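Clillon – README

Small launcher and settings backup for older phones. Version 3, notes updated 3/14/19

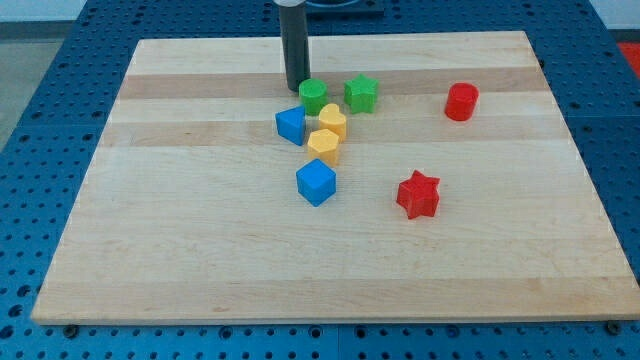
Mimoza Jurić wrote in to ask why the backup skips her home screen folders when everything else comes back fine. Short answer, folders are stored by the launcher and not by the system, so Clillon only sees them if it was the default launcher when the backup ran. Set it as default first, open the home screen once, then back up. Should probably be a warning in the app. On the list.

What it does

Saves your home screen layout, ringtones, alarm list, wifi names (not passwords), keyboard dictionary and per-app notification settings to one file. Restores them on the same phone or a different one. No account, no cloud. The file goes wherever you tell it to go.

What it doesnt do

App data. Text messages. Photos. Anything needing root. Please stop asking for the text messages, there are plenty of apps that do that one thing well.

Install

Download the package from the Grorkton page, turn on unknown sources, tap the file, turn unknown sources off again. First launch asks for storage and notification access. Say no to notifications if you don't care about that part, the rest still works.

If the install just says "App not installed" you most likely have a version 2 build from the old Urkdale page. Signing key changed. Export your backups first, uninstall, then install the new one. Uninstalling wipes the internal backup folder so really do export first.

Settings worth knowing

Keep last: how many backups stay on the phone. Default is 4. Older ones get deleted with no prompt.
Auto backup: off by default. Runs only while charging.
Timeout: 15 seconds per section. Raise it if the dictionary step fails, big dictionaries are slow on old phones.
Compact file: smaller, but version 2 can't read it.

Moving to a phone with a different screen size

Works, mostly. Icons that don't fit the new grid get pushed to a extra page at the end. Widgets come back as empty boxes and you tap each one to set it up again – that is a permission thing and I can't get around it. Urs Trummer sent a patch that remembers the widget size at least, merged in December, thanks.

Known problems

Alarms with a custom sound restore with the default sound if the sound file was on a memory card.
Right to left languages: the grid comes back mirrored. Workaround, restore twice. No idea why that works.
Dark theme has white text on a white button in the export screen. It's the one on the left, it says Cancel.
The Tomić icon pack crashes the preview. Restore still finishes, just don't open preview.

Reporting bugs

Phone model, system version, Clillon version, and the log (menu, Help, Save log). Log has app names in it, so look it over before posting. Reports with only "doesnt work" get closed.

Translations

German and Croatian are complete. French is missing the settings page – strings are in the lang folder, plain text, one per line. Leave the percent signs alone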